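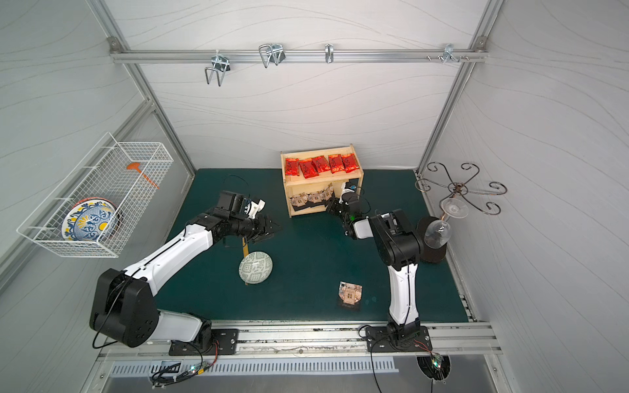 A wire basket on the wall keeps a plate and a long-handled spatula off the work surface.

The Wall Does the Work

Kitchens in the old mill houses of Kendville were built for one person and a coal stove. Most of them measure less than nine feet across, with a door at each end and a chimney breast taking up a good part of the longest wall. People have been trying to cook family meals in them for more than a century, and the usual complaint is that there is nowhere to put anything down.

For a long time the answer was more cabinets. Owners hung deep units on every wall and fitted corner carousels that jammed. The rooms held more, but they felt like closets, and the counters were still full. A cabinet door needs room to swing, and in a narrow kitchen that room is usually where the cook is standing.

Over the past few years many of the cabinets have been coming down. In their place are rails, hooks, pegs, shallow shelves and wire baskets, the sort of thing you would have seen in a farmhouse scullery. On Endcombe Street, a row of 23 houses that all started out with the same floor plan, six kitchens now have no upper cabinets at all.

The first thing people learn is how little they use. One couple emptied their cabinets onto the dining table in January and counted 61 pieces of crockery for a household of two. They kept a week's worth of plates and bowls and gave the rest to a church sale. Their pans now hang from a steel rail by the window, and the plates stand on edge in a rack beside the sink.

Plates stored upright are easier to get at than plates in a stack. You pull out the one you want without lifting the others, and air can get at both sides. The old plate racks in big houses worked the same way. They were often mounted over the sink so the dishes could drip where they stood, and in many homes they were never put anywhere else.

Wire has its own long history. Before plastic, a kitchen might have had wire egg baskets, salad shakers, soap holders and cooling trays, many of them made by traveling tinsmiths from whatever gauge was cheap. It went out of fashion when the coatings were poor and the joints rusted. Modern coatings last longer, though they still chip if you drop a cast-iron lid on them, and a chip near a weld should be touched up before it spreads.

Cesar & Rugemalira, a small hardware shop at the bottom of the hill, sells more hanging storage than anything else except paint. The shop keeps a section of lath-and-plaster wall by the register to show customers what goes wrong. Plaster will hold a calendar. It will not hold a basket of dishes unless the screw finds a stud, and in these houses the studs are not evenly spaced. The shop's advice is to fix a board across two studs first, paint it the color of the wall, and hang everything from that.

Height matters more than people expect. Things used every day should sit between the waist and the eyes. Anything heavy goes at the low end of that range. Long-handled tools can go higher, as the handle makes up the distance, but a hook directly over the stove will collect grease on everything below it and above it.

Dust is the objection most often raised, and it is a fair one. Open storage suits things that are used and washed often. The fondue set and the good gravy boat will be gray by spring, and they are better off in a box. Some Endcombe Street owners have kept one closed cabinet for this reason, usually the one by the back door.

The cost is modest. A rail, a board and a handful of hooks come to less than a single new cabinet, and the work takes an afternoon if the wall is sound. If it isn't — and behind sixty-year-old cabinets it often isn't — allow for patching and two coats of paint. Several owners found earlier wallpaper back there, and one house had a square of it left in place, a pattern of green pears, with the pan rail running just above.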